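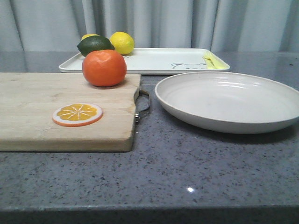

*The kitchen counter at the Trịnh workshop in Skultonlow. Can you find the bear?*

# How does a robot know what is an orange?

When you look at a kitchen counter, you know at once what is on it. You do not need to think. A robot must do a lot of work before it can say "there is an orange", and all this work is done by its software. Software is the set of instructions which a computer follows.

At the Trịnh workshop, the software for the kitchen robot is called Tamia. Let us follow Tamia through one small job: **put the orange on the round plate**.

## Step one: only numbers

A camera sends a picture to the computer. For the computer, the picture is a very big table of numbers. Each number tells how much red, green or blue there is in one tiny dot. There is no orange in the table, and no plate. There are only dots.

## Step two: finding the things

Now Tamia must decide which dots belong together. This part of the software is called *perception*. It is a long word for seeing and understanding.

Before it could do this, Tamia had to learn. People showed it 500 pictures of fruit and dishes, and in each picture they had drawn a line round every thing and written its name. After many tries, Tamia became good at guessing the names in new pictures too.

Some guesses are easy. A big round orange on a pale wooden board has a clear edge. Other guesses are harder:

- One lemon is mostly hidden behind the lime. Only a small yellow curve can be seen. You know that the rest of the lemon is there, but the software has to guess it.
- The tray is white and the plate is also white. Colour does not help, so Tamia looks at the shape.
- The bear on the tray is a drawing. It has ears and a face, but it is flat and cannot be picked up.
- There is a whole orange on the board, and also a flat, round slice with an orange rim. Which one did we mean?

Tamia gives every guess a mark, to say how sure it is. If two guesses have nearly the same mark, it stops and asks a person.

## Step three: making a plan

The next part is called *planning*. Tamia has to choose a way through the air from the orange to the plate. The shortest way is a straight line, but the shortest way is not always a good one. On the right end of the board there is a metal handle that sticks out towards the plate. If the orange is carried too low, it can bump into it.

So the software tries many ways inside the computer first, before anything moves. It throws away each way that touches something. For our job, it found 6 good ways and took the one that goes up, across and gently down.

## Step four: moving and checking

The last part is *control*. It tells the motors how fast to turn. It also checks, 50 times every second, if the arm is really in the place where the plan says it should be. When the arm is a little too far to the left, control pushes it a little to the right — you do the same when you ride a bicycle, only you do not notice it.

An orange needs its own care. If the fingers of a robot press too softly, the orange falls. If they press too hard, there is juice. Tamia starts softly and presses more, bit by bit, until the orange does not slip.

## Try it at home

You need two players, a plate and some fruit.

1. One player is the robot and closes both eyes.
2. The other player is the software and may only use words, such as "hand forward", "stop", "down" and "close fingers".
3. Put one piece of fruit on the plate.
4. Change places and try again with a bowl in the way.

Pupils at Florkham school played this game in November. Their first robot put its hand in the butter, because the software forgot to say "stop".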